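**From the workshop: two hand-held grippers, one winner (sort of)**

Several of you asked at the last open evening how the gripper comparison was getting on, and I promised a proper write-up once we had enough sessions behind us to say something sensible. It has taken longer than I said it would, for which I can only blame the Christmas break and my own habit of wanting one more afternoon with everything before making up my mind. Anyway, we have now done enough to share, so do put the kettle on.

For those who have joined the list recently, Borard is a small group and most of what we do is teach robot arms to handle ordinary household things. The arm itself learns from recordings, and the recordings come from people like us doing the job by hand with a gripper that is shaped like the one on the end of the arm. You squeeze the trigger, the fingers close, the camera on the tool sees what the arm would see, and at the end of it you have a folder of files and a slightly stiff thumb. We had been using the Brestero hand-held since April and were fond of it, but the newer Yensuk model kept coming up in conversation and in the end we thought we had better try the 2 side by side.

The plan was simple enough. Each of us would do the same tasks with each gripper, in the same order, and write down how it felt straight afterwards, before anybody had the chance to compare notes over biscuits. We chose folding a cloth, moving small bottles from one end of the counter to the other, screwing lids on and off, and putting spoons in a drawer, which sounds like nothing at all until you have tried to pick a teaspoon off a flat worktop with two stiff fingers. Altogether we kept 181 recordings that were good enough to use, and threw away rather more than I care to admit in the first week, mostly my own, as I had a habit of starting the task before starting the recording.

The sessions were done at Poltgate, in the bright room with the big window, and I must say it is a lovely place to work in winter. The daylight did give us some trouble, though, and I will come to that.

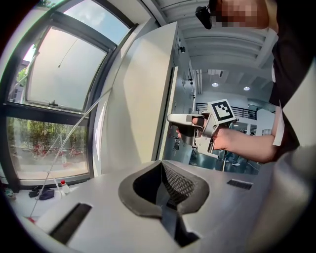
*Page last changed: January 2019*

Holding a gripper by its handle for a whole afternoon tells you things that a specification sheet never will. The long flat finger is wonderful for sliding under the edge of a cloth, and I was quite won over by it on the folding task – you can get it beneath a hem without rucking everything up. It is less good with bottles. The little ones with the coloured caps want to be held from both sides with an even squeeze, and if you come at them at even a small angle they turn in your grip and you have to put them down and start again. Sławomir Tomaszewski has far steadier hands than mine and got the knack by his second session. I am still working on it.

Then there is the square black-and-white marker on top. It has to stay in view for the tracking to know where the tool is and which way it is pointing, and this is the one habit I would ask everybody to practise before they come in. When you are concentrating on the fingers, your wrist rolls over quite naturally, the marker goes with it, and the recording has a hole in the middle. We found that resting your elbow for the lids helped a good deal. We also found that long sleeves are a nuisance, so roll them up or wear something short.

Now to the two models. The Brestero is the heavier, and the padding where your hand goes is a little thin, but its trigger is beautifully smooth from one end to the other. You can close the fingers as gently as you like and feel exactly where you are. The Yensuk is lighter and the strap is much better, particularly for those of us with smaller hands, and I could happily have gone on with it well past teatime. Its trigger has a stiff spot about halfway, however, and on the spoons and the cloth you can see it in the recordings as a small jump. We tried the softer spring that comes in the box and it improved matters without curing them.

On the cameras, I will try to be brief, as I know this is where some of you start to skim. Both tools cope well in even light. With the window behind the work, the Brestero tends to darken the counter for a moment each time the bright sky comes into view, and it takes a while to recover. The Yensuk recovers sooner. We ended up fixing the exposure by hand at the start of each session – a setting of 500 did for bright mornings and 100 more had to be added once the clouds came over – and after that there was very little between them. Please don't leave it on automatic, however tempting it is to save yourself a minute.

So where does that leave us? For folding and anything delicate we are going to stay with the Brestero. For bottles, lids and longer sessions we shall use the Yensuk, at least until we have had a proper go at that trigger with a file and some patience. I had rather hoped to be able to tell you that one of them was simply better, as it would make the cupboard tidier, but we do have the shelf space for both.

Still to do on this one: the drawer task again with the rubber finger covers, which arrived too late for this round, and a proper test of what happens when two people record at the same counter. If you would like to take part, no experience is needed and we will show you everything. Write to the usual address with a note of which afternoons suit you, and tell us whether you are left-handed, as we are short of left-handed recordings and would be especially glad of yours.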